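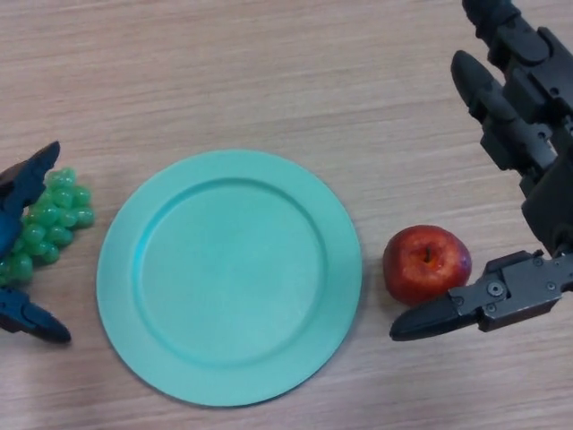

Jamville, 20 Jul 2021

Figure 2. The table task as used in the Irna student project: a bare plate between a bunch of green grapes and a red apple, with a gripper reaching in from either side.

4. Classroom work with the two-arm table

4.1 Setting and participants

The Irna project was offered as an optional course to students in their final year at Oltlow College. Nineteen students enrolled and all of them completed the practical part. Most had written short programs before, but few had controlled a machine with more than one arm. The course was therefore built on a single task that could be explained in a few minutes and repeated many times. Students were placed in working groups at the start of term and remained in them until the final report was handed in.

The task is set out in Figure 2. A plate lies on the table with a piece of fruit on each side, and the group must direct the arms so that the fruit is brought to the plate. Groups were free to decide which arm should move first, and whether the second arm should wait in place or withdraw. They were asked to write this decision down before the attempt began. Many early plans left it out altogether, and the teaching staff returned those plans for completion before any time at the table was given.

4.2 Procedure

Each group was allotted 100 attempts, spread over 4 sessions. An attempt began when the objects had been set out and the operator gave a spoken signal. It ended when the operator declared it finished or when a member of staff stopped it. Stopped attempts were kept in the record and marked as such. Students were not allowed to discard a poor attempt and run it again under the same number.

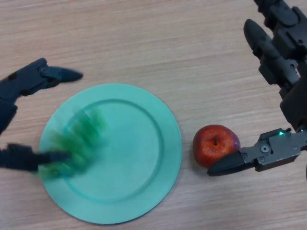 Roles changed after every session. One student operated the arms, another kept the written log, and the others watched for contact between the grippers and the table. The log sheet, which we refer to as the Yoshida sheet, has a line for the plan, a line for the result and a wider space for remarks. At first the remarks were brief, often a single word such as "slipped" or "late". Staff asked for full sentences from the second session onwards, and the later sheets proved far more useful when the groups came to compare their work.

4.3 Assessment

Marks were awarded for the quality of the plan, the care taken in the log and the final report. The share of successful attempts did not count towards the mark. This rule was announced in the first session and repeated in the course handbook. Some students questioned it, arguing that a group which had improved its grasp of the grapes deserved credit for doing so. The staff agreed that such progress could be rewarded where the report explained how it had been made and which entries in the log supported the claim.

The two kinds of fruit led to different discussions. For the apple, groups wrote mainly about where the fingers should meet the skin and how to keep the fruit from rolling. For the grapes, the reports dwelt on the uneven outline of the bunch and on the height from which it should be released. Several reports proposed that the starting positions be marked on the table, and the course will adopt that proposal when it is next taught in September.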